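Mostex robot gets new finger pads, goes fishing

The robot arm at Mostex is called Marty, a name it was given before anyone had worked out what it would be good at. For most of the winter the answer was dropping things. It dropped spoons, it dropped measuring cups, and it dropped a whole family of plastic sea creatures with what one technician's log describes as "apparent conviction."

The cure cost less than lunch. On Saturday, Dorian Ferrand, the technician who looks after the cell, took both fingers off the gripper, scraped away a layer of old adhesive and put them back with fresh pads. The pads come from a supplier called Oltier in packs of 4, and Marty uses two at a time, so the shop now has a spare set and a place to lose it.

Ferrand blames himself for the winter. The pads are supposed to be changed every 2,000 grips, a figure written on a strip of tape on the controller, where it had been covered by a newer strip of tape about the coffee machine. By the time anyone peeled that back, the counter had gone by 2,000 and kept walking.

"I'd been tuning the software for weeks," he said. "I rewrote the closing speed. I rewrote it back. Then I rubbed a finger with my thumb and it was like the bottom of an old slipper."

The check that follows a pad change at Mostex is done with toys, mostly from the bath and beach aisle. A thin handle is a mean test for a two-finger gripper. If the fingertips meet even slightly out of line, the handle rolls, and whatever is at the far end of it swings around like a weathervane.

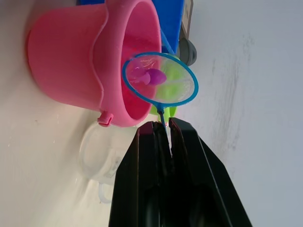

Mostex has a perfectly good set of steel test pins for this, machined to a tolerance nobody in the building can pronounce. They live in a foam-lined case. The trouble, Ferrand says, is that steel pins never bend, never slip and never have a load hanging off one end, so a gripper can pass on pins in the morning and embarrass itself by noon.

After the pads came the alignment, the part of the job he enjoys least. Each finger sits on 2 screws, and tightening the second one always moves the first. The procedure calls for patience and a feeler gauge. Ferrand used the gauge and, by his own account, ran out of the other item a little after 3 p.m. He settled on snugging both screws by hand, closing the gripper on the gauge, and only then tightening for real. That sequence has since been added to the manual, which runs to 56 pages and until now had nothing to say about fingers except that they should be kept clean.

He also rerouted the wrist camera's cable, which had been rubbing on the joint cover. It's now held by a clip from Rivon, a company that makes clips and seems content with that. The camera was then recalibrated, a job that consists mainly of standing still and being told to wait by a progress bar. 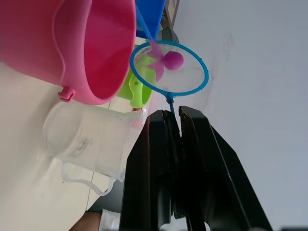 How can an operator tell that the pads are due, if the tape is covered up?

Look at the surface. New pads are dull and slightly tacky, and worn ones turn shiny in the spot where the tips meet. Ferrand now checks them at the start of each week and writes down what he finds, on paper, in a notebook tied to the bench.

The coffee machine notice has been moved to the coffee machine. Marty's next pad change is expected in March, counter permitting.

14 comments | 31 shares

Contact the newsroom | Copyright, all rights reserved | Back to top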